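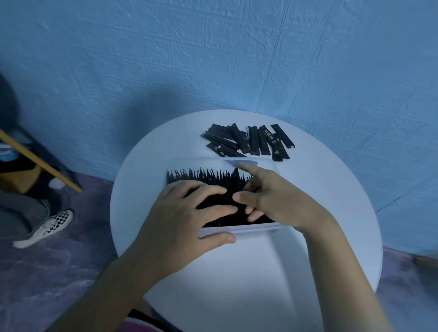
2. Packing and sorting: progress to October

During this period the Penmont site continued work on the Grustach project, which asks whether a machine can take over small packing chores now done by hand. The team logged 1,724 attempts by the Grondis unit at placing stick sachets upright in a tray. In 163 of them the row was completed without assistance. Single sachets are handled reliably; closing up a full row is not.
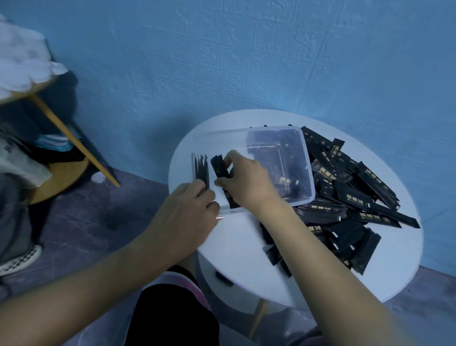

The next stage concerns picking from an unsorted heap, which remains the weakest part of the system. The unit still takes one item at a time and often stops when packets overlap. Manual packers hold a small bundle in each hand and set both upright in the clear box, with the loose pile left beside it. We propose to make this two-handed method the target for the coming period, with a further 1,000 trials at Ngui.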